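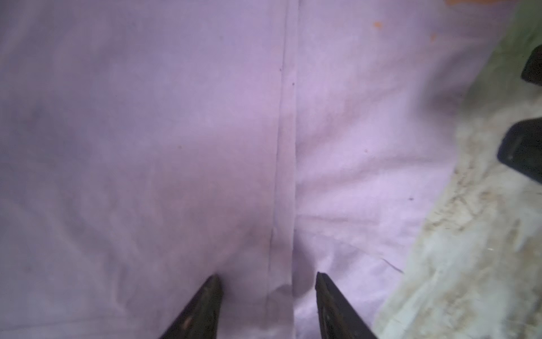

手芸・布もの掲示板 > 縫いかた・たたみかた

薄紫の布、まんなかの縫い目をどう落ち着かせてますか?

投稿者:いとまき三丁目
2023年9月28日

ついに買ってしまいました、Gellellの薄紫!!
ずっと迷っていた色なんですが、切り売りの端のほうが1,263円になっていて、気がついたらレジに並んでました。店の蛍光灯だと灰色がかって見えたのに、家の窓際で広げたらふわっとピンク寄りのライラックになって、もうそれだけで午後が終わりました。ラベンダー色ってどうしてこんなに光で変わるんでしょう。

で、ソファにかける大判カバーを作っています。幅が足りないので2枚をまんなかではいで、縦に一本縫い目が通るかたちです。縫うところまでは順調でした。
問題はそのあとで、縫い目がぷくっと山になったまま寝てくれません。上のほうはまだまっすぐなのに、裾に近づくにつれてほんの少し左へ流れて、最後のところで布がくしゅっと寄ってしまいます。手でならしても、離すと戻ります。
はいだ布の縫い目、みなさんは割りますか、片倒しですか。あと、たたむときは縫い目を折り山にしていいものなのか、それも聞きたいです。
生地は綿で、やわらかめ、しわは寄りやすいです。糸はKollerの普通地用を使いました。

返信 1
投稿者:アイロン党

割ります。迷わず割ります!
大判ものは割ったほうが断然平らになるし、薄い色だと片倒しの側だけ縫い代が透けて色が濃く見えるんですよ。薄紫ならなおさら目立つと思います。
順番は、まず縫い目を閉じたまま上から押さえる。次に裏から縫い代を開いて、アイロンの先だけで筋をつける。最後に表から当て布。滑らせないで、置いて、持ち上げて、隣に置く。これの繰り返しです。
一回目の「閉じたまま押さえる」を飛ばす人が多いんですけど、これで糸が布になじむので本当にやってみてほしい。気持ちいいですよ〜。

返信 2
投稿者:ぬのばこ

うわー、薄紫!うらやましい。私は同じGellellのうす緑で枕カバーを作りました。あの生地、さわり心地がいいですよね。

ただ、割るのには反対です。ソファカバーって座るたびに横に引っぱられるでしょう。割った縫い目だと力が糸だけにかかるので、うちのは一年で縫い目から細いすき間が見えてきました。片倒しにして、倒した側に表から一本ステッチ。これで丈夫さが全然違います。
透けるのが気になるなら、縫い代を細く切りそろえて折り伏せ縫いにするとすっきりします。手間はかかるけど、裏まできれいで眺めたくなります。

返信 3
投稿者:アイロン党

>>2
折り伏せはいいですよね、そこは賛成です。でもやわらかい綿だと厚みが四枚分になって、座ったときに背中に筋が当たりませんか?うちの家族は「線がある」って文句を言いました。
丈夫さを言うなら、割ってから両側にステッチをかける手もあります。二本線も薄紫に同系色の糸ならかわいいと思うんです。

返信 4
投稿者:ぬのばこ

>>3
両側ステッチ、かわいいのは認めます。かわいいけど二本まっすぐ縫うのが大変なんですよ!特に左に流れかけている縫い目だと、流れたのが二本になってよけいに目立ちます。
背中の筋は、うちは気になりません。これは好みかなあ。

返信 5
投稿者:夜なべミシン

横から失礼します。割るか倒すかの前に、左へ流れているほうを見たほうがいいと思います。
裾でくしゅっと寄るのは、上の布と下の布の送りがずれたときによく出ます。長い直線だと少しずつずれがたまって、最後に余った分が行き場をなくすんです。アイロンで押さえても、余りは余りなので消えません。

確認のしかた。
布を台に置いて、縫い目をはさんで左右に手のひらを置き、そっと外へ広げる。しわが両側へ同じように逃げるならアイロンで済みます。片側だけに斜めのしわが残るなら、裾からしわが始まるところまでほどいて縫い直しです。
私は全部ほどいて泣いたことがあるので、必要なところだけにしてくださいね。

返信 6
投稿者:いとまき三丁目

みなさんありがとうございます!!返信がうれしくて、夕飯のしたくの前に布をもう一回出してきました。

>>5
やってみました。右はすーっと平らになるのに、左だけ斜めのしわが残ります……。ほどき決定です。でも原因がわかってすごくすっきりしました。
見たら、まち針を打つのが面倒で、上と下だけ留めて縫ってたんですよね。長い直線なのに。

>>1 >>2
割る派と倒す派、読んでいてどっちも正しい気がしてきて困っています。笑
背もたれにかけるだけで、座面には届かない大きさなんです。それだと割ってもいいんでしょうか。

返信 7
投稿者:ぬのばこ

>>6
背もたれだけなら割りでもいいです!それを先に言ってくださいよ〜。引っぱられないなら、私も割ります。
ただ洗濯はするでしょうから、縫い代の端の始末だけはしっかり。ジグザグでも十分です。

返信 8
投稿者:アイロン党

勝った……わけではないですね、はい。
縫い直すときは、まち針よりクリップが楽かもしれません。やわらかい生地だと針を打つだけで浮いて、そこからずれるので。

返信 9
投稿者:夜なべミシン

クリップだと私はかえってずれます。端しか留まらないから、押さえ金の手前で布が泳ぐ感じがして。
しつけ糸がいちばんです。古くさいと言われても、しつけ!長いものを一気に縫える安心感が違います。ついでに押さえ圧を一段ゆるめて、布は引っぱらず、手は添えるだけ。
それと、台の外に布の重みが垂れていると、そっちへ持っていかれます。大判のときは椅子を横に並べて、垂れるぶんをのせておくといいですよ。

返信 10
投稿者:はしっこ収集

たたみかたの話がまだ出ていないので書きます。たたむの大好きなんです!

縫い目を折り山にするのは、私はおすすめしません。山になっているところをさらに折るので、そこだけ角が立って、広げたときに筋がくっきり出ます。薄い色は影がつくと線が一本増えたみたいに見えてもったいない。
私のたたみかたは、
縫い目を上にして平らに広げる
左右の端を、縫い目の少し手前まで寄せる(重ねない)
下から三つ折りにする
そこから先は、折らずにゆるく巻く
です。縫い目には縦の折り筋がつかず、横の折りも三つ折りの分だけになります。棚に立てて入れるときは、巻いた端を下にするとほどけません。

広げて最初にやるのは、縫い目を指でつまんで軽く持ち上げること。つまんで、離して、また少し先をつまむ。これで中の縫い代がよじれているかどうかが指先でわかるし、よじれていたらその場で直せます。この作業がなんとも好きで、つい端から端までやってしまいます。

返信 11
投稿者:アイロン党

>>10
つまむの、わかります!!アイロンの前に必ずやります。よじれたまま押さえると変なくせがついて大変なんですよね。

返信 12
投稿者:Tunis好き

薄紫の話に引き寄せられて来ました。
私は布はTunisばかりなんですが、ライラック系は冷たい色に転ぶときと暖かい色に転ぶときがあって、2枚はぐと左右で色が違って見えることがありますよね。あれ、染めむらだと思って店に問い合わせかけたことがあります。裁つときに片方だけ上下を逆にしていたせいでした。起毛のない生地でも、光の具合で出るときは出ます。
ほどくついでに、布目の向きも確かめてみてください。耳の残っている側を見ればわかります。

返信 13
投稿者:ぬのばこ

>>12
それは起毛のある生地の話じゃないかなあ。平織りの綿なら上下逆でもまず見分けがつかないと思います。窓からの光のほうが大きいです。
向きを確かめること自体は賛成。タダですし。

返信 14
投稿者:Tunis好き

>>13
平織りでした、うちのは。でも言われてみると、午前と午後で違って見えたのかもしれません。もう一度並べて確かめたくなってきました!

返信 15
投稿者:いとまき三丁目

ほどいて縫い直しました!報告します。

結局しつけをしました。>>9 さんの言うとおり椅子を横に置いたら、布の重さがぜんぜん違って感動です。今まで私は何と戦っていたのか。
押さえ圧をゆるめて、ゆっくり縫って、縫い目を閉じたまま押さえて、割って、当て布。裾のくしゅっとしたところ、消えました!!まっすぐです。うれしすぎて三回広げました。
向きも見ました。上下はそろっていました。色は、朝は左右とも灰色っぽい紫、夕方は両方ピンク寄りです。どっちも好きです。

縫い代は8ミリで切りそろえてジグザグ。糸は足りなくなってIlltonの駅前の店まで走りました。300メートル巻きのを買ったので当分安心です。

返信 16
投稿者:夜なべミシン

おめでとうございます!!しつけ仲間が増えた!
縫ったばかりの綿はまだ動くので、一度水を通してから裾を上げるといいですよ。

返信 17
投稿者:アイロン党

えっ、水通しは縫う前では。

返信 18
投稿者:夜なべミシン

>>17
前にするのが基本です。そのうえで、裾はもう一回洗ってから上げています。7月に作ったカーテンで、水を通したのに裾が片方だけ上がったことがあって、それ以来です。

返信 19
投稿者:いとまき三丁目

水通し……裁つ前にしました、そこだけはちゃんとしてました!裾はまだなので、もう一回洗ってからにします。
たたみかたも>>10 さん方式でやってみました。巻くの、かわいいですね。棚に薄紫のロールがあるだけで部屋が明るいです。

返信 20
投稿者:はしっこ収集

わあ、うれしい!
裾を上げるときに出た端切れ、捨てないでくださいね。細くても紐になるし、薄紫はどの色と合わせてもけんかしません。うちの端切れ箱には今44枚入っていて、紫がまだ一枚もないんです。

返信 21
投稿者:ぬのばこ

>>20
うす緑の端なら余ってますよ。薄紫の隣に置くと、ものすごくいいです。

返信 22
投稿者:いとまき三丁目

>>21
うす緑!それはずるい。明日またGellellに行ってきます。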